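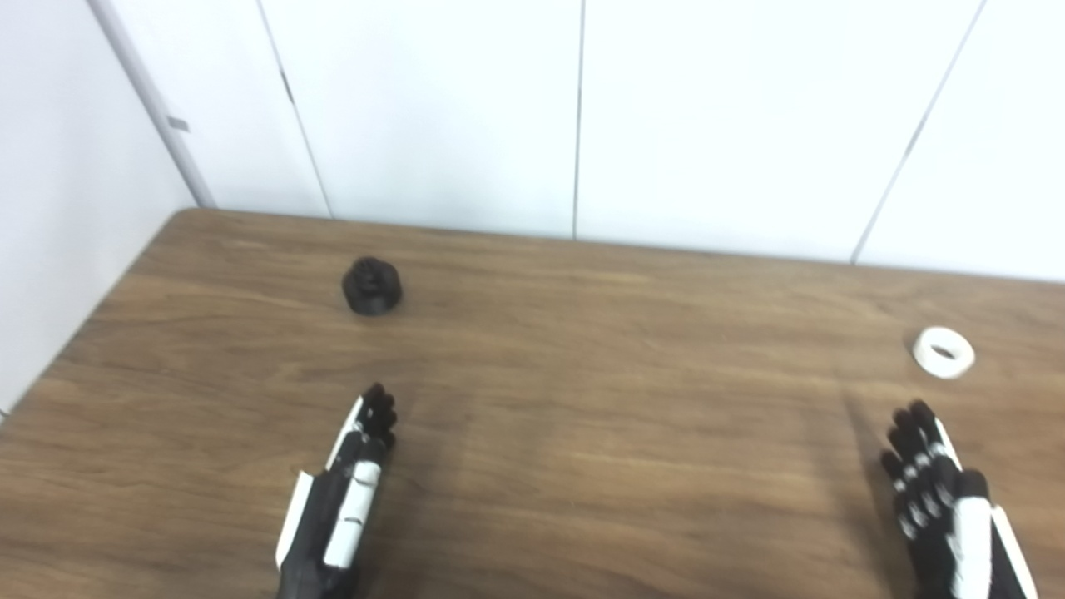
Lecture 7: Learning bimanual tabletop tasks from demonstration

Handout by Pramila Kanaujia

Last time we trained a policy on one arm. With two hands the method stays the same, but the action vector is longer and the errors show up in different places.

Setup. The policy takes the head camera view and the joint positions of both hands. It outputs a short chunk of future joint targets for both sides. We run part of the chunk, then ask for a new one. The training loss is the plain difference between predicted and demonstrated joint targets.

Why chunks. If the policy predicts a single step, small errors push it into states the demonstrations never covered, and it drifts. A chunk commits the hand to a short piece of motion, so there are fewer decisions and fewer chances to drift. The cost is slower reaction. If an object slips in the middle of a chunk, the policy won't respond until the next query.

The data. The Undura set used in this course has 1,733 demonstrations on small tabletop objects. Of these, 800 use only the left hand and 800 use only the right. The remaining 133 use both. Look at that split before you read the results. A policy trained on the raw mix learns that when one hand moves, the other stays still.

Idle hand problem. In our runs the second hand often hovered near its start pose and never joined in. The average loss looked fine, because holding still is the correct answer in most of the training data. Tâm Hoàng's fix was to sample the two-hand demonstrations more often, so that each batch held equal parts left, right and both. Two-hand success went up. One-hand success dropped slightly on the left side, and we do not have a good explanation for that.

What to report. Give success by task type, never one pooled number. State where the objects started. A policy that has only seen an object on one side of the table may be using position alone to choose the hand, so swap the sides and test again.

For next time: read the Ravau notes on action chunking, sections 2 and 3. Bring a plot of loss against success for your own run.

Comments (3)

Ó Flaithearta: Is the chunk length the same for both hands?

Pramila Kanaujia: Yes, one chunk covers both. Separate lengths come up in the next lecture.

kt_88: Link to the Ravau notes is dead for me.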